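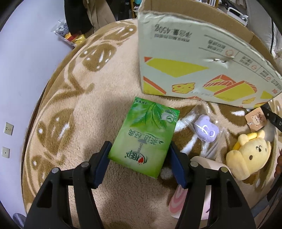 Security event triage

Security event triage is the first stage of handling alerts in a security operations center. An analyst reads each alert, decides whether it points to real hostile activity, gives it a priority, and either closes it or passes it to someone else. The term is borrowed from emergency medicine. Triage is taught in most entry-level courses on network defense and is a regular subject in certification exams for junior analysts.

Background

Early intrusion detection systems wrote their findings to a text log that an administrator read when time allowed. As networks grew, one sensor could produce thousands of lines a day, most of them harmless. Organizations began to collect the output of many sensors in one place and to assign staff to read it in shifts. The work was later divided into tiers, with triage given to the first.

Process

An alert usually arrives in a queue with a rule name, a time, a source address and a destination address. The analyst checks whether the source is internal or external, what the destination system does, and whether the same rule has fired before on that system. Packet captures, proxy logs and endpoint records may be pulled for the same period. Clock differences between devices are a common cause of mistakes at this step, and many centers keep all logs in UTC.

The result is normally recorded in one of four classes. A true positive is an alert raised by real hostile activity. A false positive is an alert raised by harmless activity. A true negative is harmless activity that raised no alert, and a false negative is hostile activity that raised none. Only the first two can be assigned directly from a queue. False negatives are found later, during threat hunting or after an incident.

Some centers add a fifth class, the benign true positive, for cases where the rule matched correctly but the activity was authorized. An approved vulnerability scan is the usual case.

Prioritization

Priority is commonly set from two values, the severity of the rule and the importance of the affected system. The Arumugam scale, used in several training programs, scores each value from 1 to 4 and multiplies them, giving a highest score of 16. Alerts that score 9 or more are escalated to the second tier. Critics of the scale note that a low-severity rule on a critical server never passes 4, although such alerts can be the first sign of a longer intrusion.

Staffing and workload

Alert fatigue is the loss of attention that follows long periods of reading mostly false alerts. In a study of the Presmont operations center, Bindu Poduval recorded a queue of 4,000 alerts in one week of June and found that 10 rules produced most of them. Tuning those rules shortened the queue more than adding a second night analyst had done. The study did not measure how many true positives were lost through tuning.

Tools

Triage is usually carried out in a security information and event management system, often joined to a ticketing system. Adau is a queue viewer that groups alerts by host. Grultlow, a later program, groups them by user account and can close repeated alerts automatically under rules written by the center. Automatic closing is normally limited to alerts with a known cause, and closed items are sampled for review.

Training

Courses generally give students a set of stored alerts with matching packet captures and ask for a written decision on each.

See also

Incident response
Intrusion detection system
Log management
Threat hunting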